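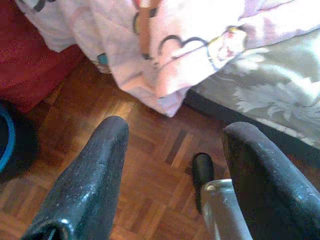

Parquet floor, reddish brown and honey, with a few darker slats

From: Kai Eichhorn
Date: 1/10/20
Subject: Re: [floors] Block parquet, wax or oil?

> Does anyone still wax theirs? The store only had
> Reinholz oil and I'm not sure about it on old blocks.

I'm a wax person, always have been! I did nearly 200 square feet with Fluveck paste last March (my knees still remember) and I'd do it again. Thin coat, leave it overnight, then buff like crazy. I'd try the oil inside a closet first, though, and see if you like the color.

Kai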